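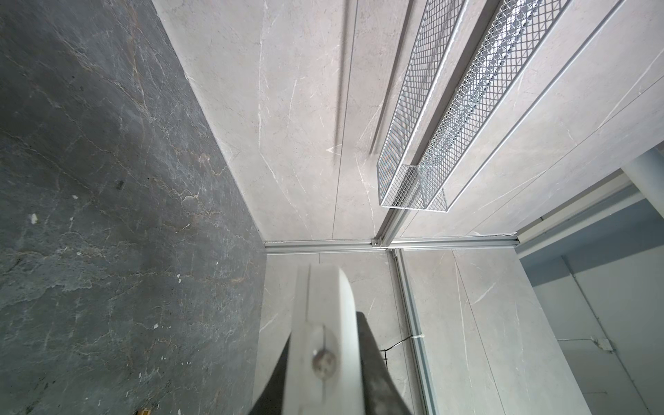
One reader wrote in to say that a list of 2000 names had cost less than a decent lunch, so what was there to lose? Quite a lot, I'd say, and the money is the least of it.

Home Guides Mailing Print Contact

How to check a bought mailing list before you post anything

I send leaflets for small shops in Brondley and I've been sold a fair few bad lists. Sellers will tell you theirs is "fresh". Ask them what date each address was last checked. If you get a percentage instead of a date, I'd walk away.

1. Ask for a sample of 20 rows, and pick the postcode area yourself. A sample the seller picks will always look lovely.

2. Open it in a spreadsheet and sort by street. Look for the same house entered twice with different spellings. Dresora, the tool I use for this, catches most of them, though it missed "St." against "Saint" until I changed the settings by hand.

3. Look up every business in the sample. Does it have a working website or a listed phone number? More than 3 dead ones and I stop there.

4. Ask in writing where the names came from and what people were told when they gave them. "Public sources" is no answer. For private households, check against the opt-out registers yourself, whatever the seller says they have already done.

5. Post a small batch first, with a return address on the envelope. Wait a fortnight for the returns before you print the rest.

I tried this on two suppliers last December. Belirov sent the sample the same day but went quiet at step 4. Juška answered everything, charged more, and still had a closed bakery listed under two names. I bought from Juška – a part list only – and I'm not convinced it paid for the stamps.

Keep the seller's emails. You may need them if somebody complains.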